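Skarkholm House - residents' meeting, minutes
August, 7.30 pm, ground floor lounge

Present: flats 1 to 6, flat 8, flat 11. Apologies from flat 9 (working late). Flat 11 took notes.

1. Last minutes
Agreed. One correction, the bike hooks were from Nenetti and not the other shop. Changed on the file copy.

2. Front door
Closer still slamming. Clandetport came out in the end, say it needs a new arm, quote to follow. Flat 3 asked if it could be propped till then - no, insurance. Felt pads on the frame meanwhile, flat 6 has some left over.

3. Post
Parcels being left on the stairs again. Agreed they go on the shelf by the meters, large ones beside it. Anything there longer than 5 days gets a note through the door. Flat 2 missing a parcel from Nautiyal, a lamp, please check you havent taken it in by mistake.

4. Entrance hall and shoes
Long one, this. Flat 4 says hall floor dirty again within a day of the cleaner coming. Flat 8 says it's worse since people started taking shoes off at the door and leaving them where they drop. Flat 1 likes the shoes-off rule, grit was scratching the marble before. General agreement the rule stays. Question is where they go. 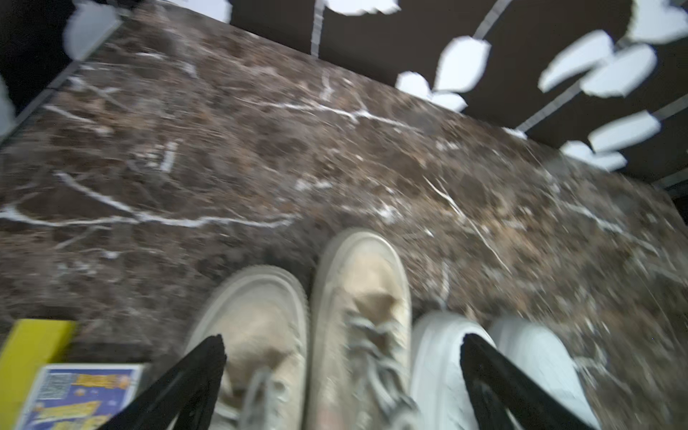 Shoes to be kept in pairs along the wall, toes in, so the walkway stays clear for the pushchair and for flat 5's trolley. Side by side like the beige canvas pair with the white ones next to them is fine, as long as they're against the wall. Two pairs per flat in the hall, the rest upstairs. Flat 8 wanted one pair only. Show of hands, two pairs carried. Boots on a tray in winter, tray to be bought. Flat 6 to look at a low rack, up to 100 pounds from the kitty, must not be fixed to the wall and needs pads under the feet. Flat 2 asked about a bench as well. Not enough width, left for now.

Cleaning of the floor: no vinegar, no bathroom spray, it dulls the polish. Stone soap and a damp mop, then dry cloth. Bottle is in the cupboard under the stairs. Flat 4 asked wether the white lines in the brown are cracks needing filling. Flat 1 says veins, part of the stone, leave alone. Cleaner to be told the same as she asked too.

Mats - inside one is past it. Replace with a longer one, rubber backed. Flat 3 to measure, bring prices next time. Outside mat ok, needs a shake.

5. Bins
Recycling not being flattened. Same request as every meeting. Flat 5 will put a new sign up, bigger letters. Garden waste sacks are in the shed, take one if you need one.

6. Kitty
Paid in by all but one flat. 25 pounds each for the autumn, by bank transfer please, no more envelopes. Light bulbs for the top landing to come out of this.

7. Any other business
Buzzer for flat 9 sticks. Flat 11 to mention to Clandetport when they ring about the door.
Noise on the stairs after eleven, please carry bikes, dont bump them.
Flat 1 has spare tomato plants, help yourself, back step.

Actions
Flat 6 - felt pads, shoe rack, boot tray
Flat 3 - measure for mat, prices
Flat 5 - bin sign
Flat 11 - chase door quote, buzzer, tell cleaner re floor
All - shoes in pairs, extra ones upstairs before next meeting

Closed 8.50 pm. Next meeting same room, date to go on the board.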